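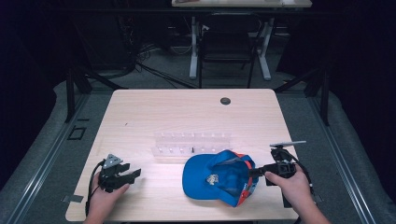 I own too many hats. I know this because last February I moved from Fevham to a much smaller apartment in Avville, and the hats got their own box, and then the box needed a second box. My sister watched me tape them up and asked if I was planning to grow another head.

So this spring I decided to learn how to take care of the ones I really wear, which are mostly baseball caps. I had been doing it all wrong! For years I threw them in the washing machine with the towels and then acted surprised when the brim came out looking like a potato chip. (Older caps can have cardboard in the brim, and cardboard and a spin cycle do not get along.)

The person who set me straight was Ferdinand Wallner, who has run a hat repair shop in Skarndale for 60 years if you count the time he spent sweeping the floor for his father. He does. The shop is one long room with a bell on the door and steam on the windows, and he talks with pins in his mouth, so I had to ask him to repeat nearly everything.

His first lesson was about sweat. The band inside the cap soaks it up all summer, and by the time you see a white line on the outside, the salt has been sitting there for ages. He wipes the band with a damp cloth after a hot day and leaves the cap upside down to air out overnight. I tried it for two weeks and my favorite green cap stopped smelling like a gym bag. I was thrilled, and I told everyone at work, and I don't think they were as thrilled as I was.

For a proper wash he fills the sink with cool water and a little dish soap, dunks the cap, and goes over the dirty spots with an old toothbrush. Then it dries over a bowl, with a towel stuffed inside to hold the shape. No dryer, no sunny windowsill. Mine took a whole day and a half to dry, and I used my only big mixing bowl, so that was the end of my pancake plans.

Bending the brim is where people get emotional. Ferdinand likes a soft curve made slowly by hand, a little every time you pick the cap up. My brother is a flat brim man and won't hear a word about it. I used to jam mine in a coffee mug overnight - and I got a crease down the middle that has never come out.

I asked Ferdinand how many hats he owns himself. He took the pins out of his mouth for that one. Six, he said, and he was thinking of giving one away. I went home and looked at my two boxes, and then I ordered a hat rack.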